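Review: Nirkumico Cell Practice Kit for Cable Handling, second edition

Reviewed 27 April 2022

The Nirkumico kit is a bound manual, a set of laminated checklists and a bag of test leads. It is sold to small shops and labs that run a gripper arm on loose cables: sorting, routing, unplugging, bundling. It does not replace a risk assessment and the publisher says so on the first page. What it offers is a working procedure for the period after the risk assessment is signed and before the arm does anything useful. I used it on one bench cell for 31 shifts.

Contents

The manual runs to 87 pages. The front third covers general cell rules: speed limits during teaching, who may hold the pendant, how the stop circuit is tested and how often. Most of this will be familiar to anyone who has installed an arm under an integrator's supervision. The text is short and the instructions are numbered, so a shift lead can cite them. The index is poor. "Strain relief" appears in four chapters and is indexed once.

The middle section, on flexible objects, is the reason to buy the kit. General guidance on workpieces tends to assume a rigid part with a known outline. A cable has neither, and the part of it that causes the trouble is often well away from the jaws. Nirkumico treats the full length of the cable as the workpiece, including whatever it is plugged into and whatever it lies across. Three rules follow from that.

Rule 4.1: isolate supply before the gripper enters the area, and confirm at the plug. A switch on a power strip does not count as isolation.

Rule 4.2: record crossings before the first lift. If the target cable passes over or under another one, the operator enters the order on the sheet and the lift starts from the top cable.

Rule 4.3: set the pull limit for the weakest connector on the line, which may belong to a cable the gripper never touches.
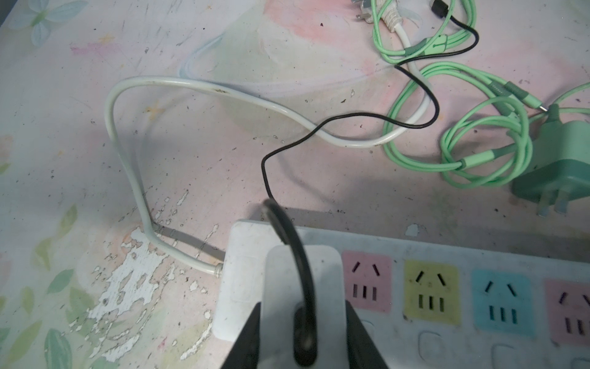 Natsumi Yokoyama disagreed with 4.2 when I circulated a draft of this review. Her position is that writing down crossings by hand is slow, that operators will start copying the previous sheet inside a week, and that a low first lift with a pause gives the same information. She would keep the sheet for training and drop it in production.

I ran both methods. The low lift with a pause is quicker and found most of the crossings that mattered. It missed cases where two cables were snagged further out, past the point where the first few inches of lift moved anything. On a bench with a thin lead lying over a heavy supply cord the sheet is worth the time. On a bench with two or fewer leads I would accept her version. The manual gives no threshold, and it should.

Rule 4.1 caused the most argument among the operators, mainly over adapters. A wall charger sitting unplugged on the table is dead by any reasonable view, but the checklist still wants a tick for it. The wording needs a line for items that are visibly out of any socket. As printed, people tick the box without looking, and that habit then carries over to the items that need checking.

Condition of leads

Chapter 6 asks for a visual check of every cord in the cell and sorts the findings into three grades. Surface dirt is grade one and goes in the log. Stiff or kinked jacket is grade two and requires a lower jaw force. Any wrap, tape or binding at a plug is grade three: the lead comes out of the cell until a qualified person has opened the wrap and inspected it. I agree with grade three as written. The wrap may be harmless, but neither the arm nor the camera can tell.

Grade one is too lenient. Grime changes the friction between jaw and jacket, and a dirty cord can slide at a force setting that holds a clean one. We moved dirty cords to grade two in our own copy.

Work surface

This chapter is two pages and needs ten. It requires the surface to be "suitable for the task," which cannot be audited. Patterned or scuffed tabletops are common in small shops and make thin cables harder to segment. Flaking paint adds debris under the cable and, over time, in the jaws. Bretodov's competing checklist is weaker almost everywhere else but handles this properly, with a pass or fail line for loose coating and a requirement to photograph the bare surface before work begins. I recommend adding that line to the Nirkumico sheet by hand.

Test leads

The bag holds 9 leads in different gauges and jacket finishes. They are adequate for setting jaw force. All are new and supple, so they tell you little about an old, stiff cord with a set in it. Supplement them from your own scrap bin.

Logging

We completed 1,364 lifts under the kit's procedure. The log sheet has one line per lift and no field for an aborted lift, so ours went in the margin. The order form lists a revised sheet for August. Copies bought through the Zostetville office come with an update slip; ours came from Rugemalira without one and we had to ask.

Assessment

Buy it for chapters 4 and 6. Amend 4.1 for unplugged items, set your own threshold for 4.2, move dirty cords up a grade, and write your own surface rule. Sites with a mature procedure for rigid parts will get the most from it. Sites with no procedure should have the general cell rules in place and signed before using the cable section.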